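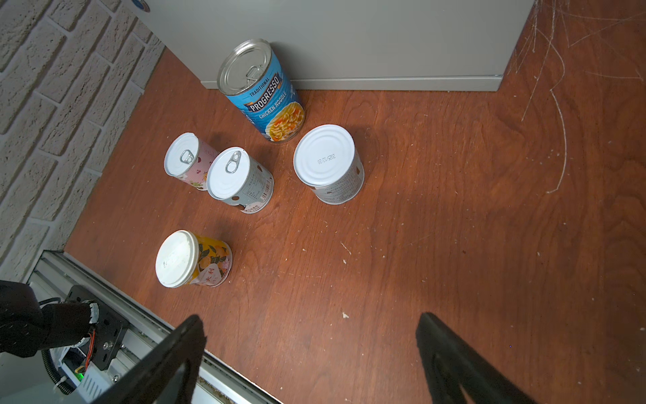
3.2 Materials and placement

Mixed canned goods, household sizes. Sorting by label was dropped early on (see 3.4), so the cans differ in height, width and lid type. Most stand on end on a reddish-brown wooden floor in front of a light gray cabinet, no fixed spacing. Pull-tab lids and flat lids both included on purpose. Ring tabs matter here – a tab that sticks up changes whether a second can will sit on top, and the Trivari shelving guide ignores this completely.

Labels are in more than one language. Figure 4 has a Progresso chicken noodle soup next to the cabinet and, nearer, a yellow can with fruit and large red Chinese characters. One can is stamped on its flat lid with two dates, 2025/12/20 and 02/21. We recorded stamps as printed and did not try to interpret them. Dents not scored.

Figure 4. Cans on the floor by the cabinet.

3.3 Shelving from floor level

The question is simple enough: when people put cans away from the floor onto a low surface, what goes to the back? Skitura found tall items first in pantry cupboards, but those were deep shelves with doors. A cabinet top is open on all sides and nothing stops a can at the front edge. Our coding sheet has 5 position codes: back left, back right, front left, front right, center. Overhang is a separate yes/no and is marked even when it is slight.

A tall can at the back does not hide much if the ones in front are short. The reverse is where labels get lost and people start lifting things to look. Goicoechea calls this the search cost, we keep the term.
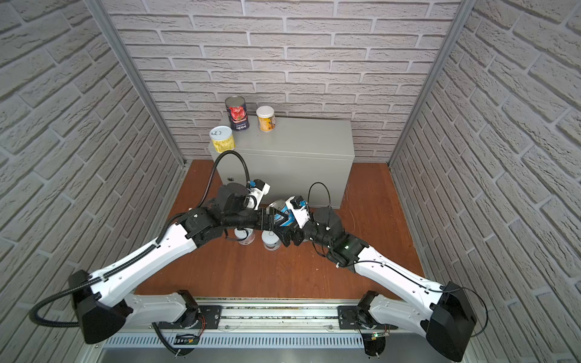 Overhang was coded more often at the front corners then anywhere else on the cabinet top. In total 474 placements were coded by Josphat Massawe, and a second pass was done in January on a Saturday subset. Disagreements mostly about what counts as center. Opened cans were kept in the coding but flagged, as weight is no longer a guide to how stable they are.

3.4 Label sorting

Tried first, using the Avico pantry categories (soup, fruit, vegetable, other). Did not hold up. Fruit and drinks look alike on small cans and coders guessed from the colors – so the catgories were replaced with height and lid type only.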